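Foro Barredo – Materiales y utensilios
Tema: Olor persistente en termo de acero, ¿ácido cítrico o percarbonato?

flurina_h
Tengo un termo de doble pared que uso a diario para café. El interior huele a rancio aunque lo lave con detergente y cepillo. He leído recomendaciones contradictorias: unos dicen ácido cítrico, otros percarbonato sódico. ¿Qué criterio seguís?

mbhuiyan
Son dos problemas distintos. El cítrico disuelve cal. El olor a café viejo viene de aceites oxidados y taninos, y eso pide medio alcalino y oxidante. Percarbonato, una cucharada rasa por medio litro, agua a 60 grados, dos horas y aclarado abundante. Sin tapar en ningún momento: libera oxígeno y la presión sube.

Katayama_S
De acuerdo con la química, no con el orden. Con agua dura los taninos quedan atrapados en la cal. Primero cítrico, aclarar, después percarbonato. Nunca mezclados, se neutralizan.

jarkby
Discrepo de los dos. En la mayoría de los casos el olor no está en el acero, está en la junta de silicona del tapón y en la rosca. Yo pasé un mes tratando el interior de una botella y el olor desapareció al cambiar la junta – 2 euros en Bidis.
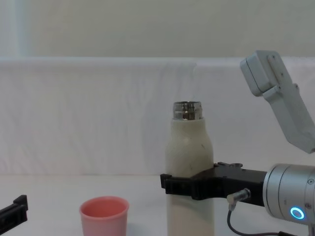 Botella aislante con la rosca de acero al descubierto.

Los surcos de la rosca retienen grasa. Cepillo interdental y bicarbonato en pasta, siguiendo el sentido del filete.

mbhuiyan
La junta influye, pero si el interior tiene película marrón, cambiarla no resuelve nada. Que pase un papel blanco por dentro y lo diga.

flurina_h
Papel pasado: sale marrón claro. La junta también huele.

Katayama_S
Entonces ambas cosas. Y evita la lejía, los cloruros pican el acero inoxidable.

jarkby
En lo de la lejía no hay discusión. Sigo pensando que la junta es la causa principal.

flurina_h
Pido la junta y hago el percarbonato el viernes. El exterior pintado no lo sumerjo, ¿verdad?

mbhuiyan
Correcto, solo se llena por dentro.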